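I have now bought the Pikura desk buzzer twice, so I suppose I should finally review it. The first one went to my sister's house for game night and never came home (I've stopped asking), and by the end of that same week I missed it enough to order another.

If you haven't run into these, it's a big round push button for a tabletop. You smack it, it makes a noise. We use ours for trivia, for chore races with the kids, and for a silly lunchtime thing where whoever finishes their water first gets to hit the button and pick the music. Hydration has never been so competitive!

I ordered from Trukard, who had it to me in 4 days, in a plain box with way too much paper. Setup was batteries and a tiny switch underneath that you need a fingernail for. There are 3 volume settings. The lowest is fine for an apartment, the middle one is what we use, and the loudest made my dog leave the room and stay gone for 30 minutes.

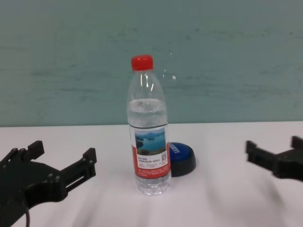

What I like most is how it feels to press. The top has a good springy travel and you don't have to hit it dead center, so little kids and people with terrible aim (me) get the same result. I also tried the Pindeck, a bit cheaper, and that one only worked if you got it square in the middle. Three arguments in one evening over who buzzed first. Back it went.

Now the gripes. A shiny dome is a fingerprint magnet, so if you're fussy you'll be wiping it down constantly. The sound is also a bit tinny - fine for a quick buzz, kind of grating by round six. And the battery door on my second one is tighter than on my first, to the point where I had to go get a butter knife.

It's supposed to last 300 presses before the batteries start to fade, according to the little leaflet, and that seems low to me. I haven't kept a tally, but mine has been going since December with one change.

One tip if you're playing at a table with drinks: screw the caps back on first. People slap this thing a lot harder than they need to, and an open bottle next to it is asking for trouble. My neighbor swears by the Kwok version with the long cord so the button can sit well away from everything, but I don't want a cord across my table, so I'll stick with this one. Four stars, and five if they ever fix that battery door.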